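Palbridge writes the rules for people who teach robots by hand. We don't build the robots. We did try, in July of our first year, and our insurer asked us to consider paperwork.

## What we do

Firms that collect handling data with hand-held grippers come to us for a working standard: how to hold the tool, how long to hold it, where the cables go, and what to do when a colleague wants to chat halfway through a take. The current edition runs to 131 clauses. Ineke Lambrechts, who wrote most of them, regards 27 as essential and will defend the rest at length if you're buying lunch.

We test every clause on the floor before it goes in. A rule that can't be followed with a gripper in one hand and a headset strapped to your forehead gets rewritten, usually by whoever proposed it.
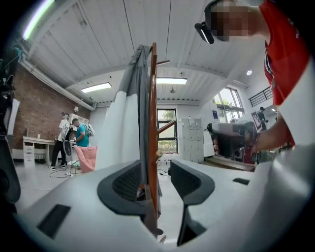 *On the floor: hand-held grippers, a head-mounted device and a coat rack.*

## The Draleck standard

Our best-known document is named after the meeting room where it was argued over. Among its more popular provisions:

- **Breaks.** No operator records for more than 30 minutes at a stretch. Keenness is not an exemption.
- **Cables.** Routed along walls or taped down. "I know it's there" is not a form of cable management.
- **Faces.** Blurred before anything leaves the building.
- **Failed takes.** Kept and labelled as failed. Deleting them is the fastest way to get a letter from Griet.
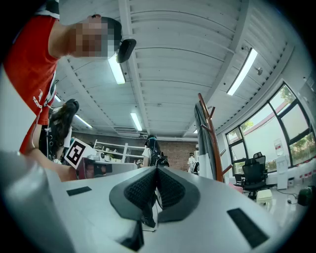
Griet Segers heads our audit side, and her letters have a certain reputation. Last year she and the Aerts office reviewed 3,379 recordings for a single client, Estetti, whose labelling had grown colourful. One category was called "sort of grabbed it." It has since been split into three, and the client has been very gracious about the whole thing.

## Working with us

We'll visit, watch a normal shift and send you a written report. Please don't tidy up beforehand. We can always tell, and clause 12 covers it anyway.

Page last revised 12/07/2024. Clause 12 is under review.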